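Ivevness Community Help > Office and Workspace > Floors

Loose cable across office carpet, what holds it down without ruining the carpet?

Shiela Sarmiento
8 November 2019

We have a carpeted room in the Yap building, 300 square feet, low pile with gray stripes. A long black cable has to cross the middle of it and there are more thin ones bunched up on the lighter floor by the doorway. People walk through all day. I need the cable where it is until we get floor outlets, and the landlord has that down for December.
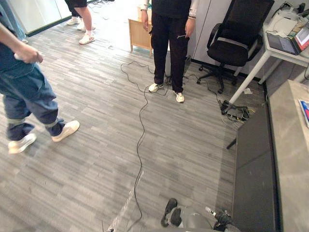
The cable on the carpet, with the thin ones near the doorway at the back.

I tried plain packing tape first and it let go of the carpet the same afternoon. Then I tried duct tape in one spot and it left a sticky line that picks up dirt. An electrician quoted $700 to run it along the wall, and I don't want to spend that on something we will rip out in a few weeks. The carpet is Werum tile and we have to give it back in good shape. The chairs are the five-leg kind with casters, so whatever I put down has to be something a chair can get over.

Second thing while I'm asking. The part in the close-up is dark with raised rings that look like a rubber bellows, and it ends in a silver metal collar. Is a damp cloth okay for wiping between the rings, or should I use something dry?

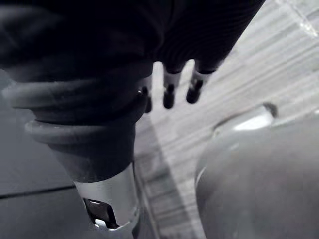

Replies (3)

dmorrow_facilities

Gaffer tape for a day or two, a cord cover for anything longer. Gaffer tape is cloth and comes up clean from most low pile carpet if you don't leave it on for weeks. Pull it back slowly and flat against itself.

For carpet there are fabric cord covers with hook strips along both edges. They grip the loops with no glue. The Harico one comes in 13 foot lengths and you can cut it with scissors. Measure first. Before you put it down, take the loops out of the cable. It should run straight across the shortest part of the walkway, and the extra should go under or behind furniture where feet don't reach. Chairs roll over the fabric type with a small bump. Check that your carpet is loop pile, the hooks don't hold well on cut pile.

Don't put the cable under the carpet tiles. If it is a power cable, that can overheat and your building probably doesn't allow it.

For the rings, I would start with a dry microfiber cloth and only go to damp if that doesn't do it. Power off first. No alcohol or spray cleaner on rubber unless the maker says it's okay.

tallpaul2345

just use the hard rubber ramp kind, we have had one for years

kw_in_accounts

The ramp kind is fine for carts but chairs get stuck on it, at least ours do. I went with the fabric.

For the bunch by the door, hook and loop ties every foot or so, then one adhesive clip on the baseboard to keep it off the floor. The sticky line from the duct tape came out of our carpet with a little dish soap in warm water, blotted and not rubbed. Took two tries. Do a hidden corner first if you have to return the tile.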